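Bench operator wanted for the sorting tables at Plirkard

Posted January 3, 2023 by Chathurika Siddiqui
Last updated: closing date added, pay section corrected

Hello! I look after the bench team at Nalport and I need one more person on it, so I'm writing this advert myself — the last one went out in the usual company wording and we got four replies, two of them for a different job.

We repack small workshop and stationery bits for resale: spring clips, rolls of tape, all the fiddly stuff that arrives mixed up in big cartons and has to leave in tidy ones. Until last April every piece of it went through somebody's fingers. Then the first pair of arms came to the Plirkard unit, and now we have several tables where two robot arms do the picking and a person runs the table. That person is the job.

So what would you do all day? You set out the bins and the loose pieces, start the run, and keep an eye on it. If an arm fumbles a clip you pause it, put things right and write down what happened in Etim, our logging program (it's ugly but you'll learn it in a morning). Between runs you change over from one product to the next, check cables and clamps, and top up. There is still some hand packing, mostly the odd-shaped orders, and I'd guess it's a third of your week. A good day is 3,000 pieces through one table. A bad day is 2,000, and then we all go and look at the log together and argue about tape.

I should say what has changed for people, as you'll ask at interview and you'd be right to. No one on my team lost their job over the arms, though two packers moved across to dispatch and one of them still tells me she preferred the benches. Sore wrists are down, and I'm very glad of that. It is quieter, and some people find it lonelier. You're on your feet less but you have to concentrate more, and the first fortnight is properly tiring in a way that packing wasn't. Ikechukwu Onyeka packed by hand here for years and now trains all our new starters, so you'll be sitting with him to begin with. Bring him your questions, he likes them.

You don't need to have worked with robots. I'd like someone patient, who notices when a thing is slightly off and says so, even if it means stopping a run. Warehouse, kitchen, sewing or lab work would all be useful. You do need to be comfortable typing short notes in English, and to be able to lift a full carton with help.

Hours are 8 to 4, Monday to Friday, with an hour for lunch, at 197 Fallow Road. Parking is awful but the bus stops outside. Pay is on the operator grade, one step above packer, and it goes up again once Ikechukwu has signed you off (most people take some 60 shifts). The contract is permanent after probation.

To apply, send me a few lines about yourself and the last job you liked. A CV is fine too but I'll read the few lines first. Applications close at the end of the month. If you'd like to come and see a table running before you decide, just ask — I'd much sooner you did!

Chathurika

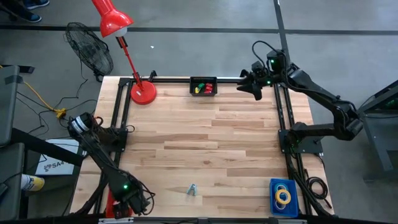 One of our two-arm tables, with clips and tape set out.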